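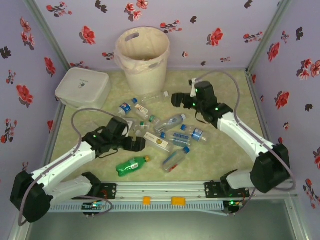 Zotitley Support
Home | Tickets | Kits | Known issues | Spares | Contact

Last updated: 10 Dec 2019

Ticket 310 - LEFT ARM DROPS OUT OVER THE BIN, RIGHT ARM KEEPS MOVING
Status: open, workaround in place
Product: Villa two-arm bench cell, rail mount
Software: Stisel controller, bottle clearing routine
Site: Onum, bench 5
Priority: was normal, bumped to high after entry 4 (safety)

Summary as logged

Left arm faults partway through clearing bottles. Always up high, reaching to the bin at the back wall. Arm goes limp for a bit under a second, then catches itself, then faults properly. Right arm doesn't get told. Carries on with its own move like nothing happened. Twice now they've touched.

Not a gripper problem as far as we can tell. Grip stays closed through the dropout more often than not.

Steps to reproduce
Load the clearing routine, both arms enabled.
Bottles in a loose pile mid mat, bin against the back wall.
Run at 100 percent speed.
Wait. Sometimes first bottle, sometimes you get most of the pile done and think it's fixed.

Expected: left arm drops bottle in bin, goes back for the next one. If it faults, both arms stop.
Got: left arm sags, right arm keeps going.

Log

Entry 1
First report from the bench. Left arm faulted on the way to the bin. Controller says "joint comms lost, L4". Cleared the fault, homed, ran again, fine for the rest of the session. Put it down to a one off. Shouldn't have.

Entry 2
Same fault, same joint. Power cycled the left side only. Came back OK. Ran three full piles then went again on the fourth. Board on the left end of the rail was lit as normal when I looked but I was looking after the fact, so that tells you nothing. Need somebody watching the board when it drops, or better, log it.

Turned on verbose logging. Warning, it fills the disk in no time. Turn it off when your done.

Entry 3
Log caught one. What's in there:

L4 ok
L4 ok
L4 retry
L4 retry
L4 lost, L5 lost, L6 lost, L grip lost
L4 ok (all back)
FAULT L joint comms
R move ok
R move ok
R move ok

So it's not L4 itself, or not only. Everything downstream of L4 goes at once and comes back at once. Smells like cable or a connector. Servo going bad wouldn't take the gripper with it and then hand it back.

Also see the R moves carrying on after the fault. That's the bit I don't like. Separate problem, same ticket for now.

Entry 4
Contact between arms. Right was on its way to the middle, left had sagged forward with a bottle still in the grip. Right gripper came in under it and shoved. No damage I can find, a scuff on the left upper link. Hands were outside the cell. Could easily have been somebody reaching in for the bottle, people do, we've all done it.

Raised to high. New rule on the bench from now, no reaching over the rail unless BOTH arms are disabled at the switch. Fault light on one side does not mean the other side is stopped. Printed and taped up.

Entry 5
Swapped comms cable at the left base end. No change. Swapped left and right boards over. Fault stays with the left arm, so boards are cleared. Put them back where they came from, labelled.

Reseated every plug on the left arm. Ran at half speed, 43 picks with no fault. Got excited. Back to full speed, faulted on the second pick. So speed matters, or how hard the cable gets whipped matters, same thing really.

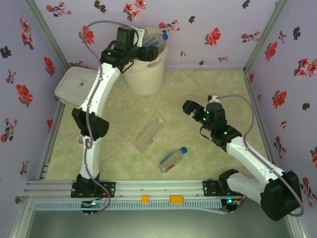

Entry 6
Watching it with the routine paused at the release pose, left arm stretched up to the bin. That's the pose it hates. Held there under power and wiggled the cable by hand with a wooden dowel (right arm disabled, see entry 4). Nudge it near the elbow, L4 retry. Nudge it up near the gripper, nothing. Nudge it at the base, nothing. Elbow again, retry retry lost. Repeatable! First time anything on this ticket has been.

So intermittent break or bad crimp in the left arm loom, elbow section. The further the arm reaches the more the loop gets pulled, and at full speed the loop swings on top of that.

Tried same poke on the right arm with left disabled. Nothing, solid.

Entry 7
Reply from Zotitley desk, pasted in:

"Thanks for the detail. Please check the cable length between elbow and wrist clips on the left arm. Early Villa looms were clipped too tight at the elbow and the conductor can fatigue at the clip. If a retry can be provoked by hand the loom should be replaced, please do not tape or splice it. On the second issue, Stisel treats each arm as its own group by default. A fault in one group does not halt the other unless linked stop is set."

OK so linked stop is OFF by default. On a cell where the arms share one mat. Going to keep saying that until somebody changes it.

Entry 8
Set linked stop. It's under Groups, Advanced, bottom of the page, tick box says "propagate". Doesn't say what it propagates. Save, then you have to restart the controller, it doesn't warn you it hasn't taken. Did it wrong the first time and thought the option was broken.

Tested by provoking the fault with the dowel during a slow run, screens up, no one near. Left lost, right stopped. Did it again mid move at 50 percent. Right stopped again, with a bit of a lurch. Measured the lag off the log, roughly 100 ms from L lost to R halt. Not brilliant but miles better than never.

Didn't test at full speed. Not going to with a dodgy loom on there.

Entry 9
Loom ordered. Was told it ships with the elbow clip moved. In the meantime re-clipped the old one looser at the elbow. This is a stopgap only. Careful, too much slack and the loop can snag on the bin rim when the arm comes back down. Leave enough that it isn't pulled straight at full reach and stop there.

Ran five piles at half speed with looser clip. Retries in the log but none of them went to lost. So better, not fixed.

Entry 10
Question from the bench about just moving the bin forward so the left arm doesn't have to stretch so far. Fair question. Tried it. Fewer retries but the bin then sits where the right arm wants to go and the planner gets upset and takes silly routes over the top. Put it back against the wall. Could redo the waypoints but not worth it for a cable.

Other one, can the right arm do all the bin drops for now. Yes in principle, the far left side of the mat is out of its comfortable reach though. You'd be pushing bottles over by hand, which is how we get people reaching in. No.

Workaround (current, use this until loom is fitted)

- Speed capped at 50 percent, both arms. Cap is in the routine header, don't override it from the pendant.
- Linked stop ON. Check it after every controller restart.
- Bin stays against the back wall.
- Both arms off at the switch before anything goes over the rail. Hand, stick, whatever.
- Any "L4 lost" in the log, stop for the day and add an entry here. Retries on their own, carry on but note them.
- If the left arm sags holding a bottle, leave the bottle. Disable both, support the arm from underneath, then open the grip by hand.
- Partly full bottles out of the pile for now. Extra weight at full reach isn't helping and I don't want a leak near the boards.

Still to do

Fit new loom, left arm. Keep the old one, Zotitley want it back.
Full speed run after fitting, at least 100 picks, verbose log on.
Linked stop test at full speed, only after the above passes.
Measure clip spacing on right arm. Same batch as the left, both came in May, so it may have the same problem and just hasn't gone yet.
Ask desk to make linked stop the default on shared cells. Or at least rename the tick box.
Check if brakes can be fitted at the shoulder. Arm sagging when it loses comms is a design thing, linked stop doesn't cure that.

Entry 11
Checked linked stop after this morning's restart. Still on. Half speed, two piles, four retries, none lost. Loom not here yet. Leaving ticket open.

Related tickets
Gripper opens late at release pose
Controller settings lost after restart (Stisel)
Clear bottles missed on pale mat
Elbow clip spacing, early Villa looms
Pendant speed override ignores routine cap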